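Butcher block
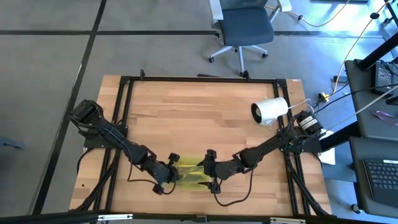
A tabletop with a light butcher-block pattern in tan and honey-colored strips.

Butcher block is a style of assembled wood used for worktops, table surfaces, cutting boards and chopping blocks. It is made by gluing strips or blocks of wood side by side under pressure. The name is also used for surfaces that only carry the pattern, with the strips reproduced in a thin top layer over another core.

Construction
Three grain arrangements are common. In end-grain block, short pieces stand upright so that the cut ends form the working face. In edge-grain block, long strips are set on edge, and the narrow sides of the boards show. Face-grain block shows the wide side of each board and is mostly used for tables and desks, as it marks easily under a knife.

Strips in long tops may run the full length or be joined end to end. Joints in neighboring rows are staggered. A full-length top costs more and has a calmer appearance; a jointed top shows a brick-like pattern of short pieces. Color varies from strip to strip even within one species, and makers may sort the strips or leave them mixed.

Materials
Hard maple is the usual choice in North America. Beech, birch, oak, walnut and cherry are also used, along with acacia and rubberwood in lower-priced tops. Closed-grain species are preferred for food work. Open-grain species such as red oak take up liquid more readily and are generally given a film finish.

Finish and care
Surfaces used for cutting are treated with food-grade mineral oil or a blend of oil and wax, renewed when the wood looks dry. Desks and workbenches are more often varnished or lacquered. Spills should be wiped up promptly. Light scratches in solid block can be sanded out and the area refinished – a printed or veneered surface does not allow this.

Movement
Wood swells and shrinks across the grain with changes in humidity. Fixings between a solid top and a metal base are therefore made through slotted holes, which let the top move without splitting. Both faces should receive the same finish to limit cupping.

See also
Cutting board
Countertop
Wood flooring
Workbench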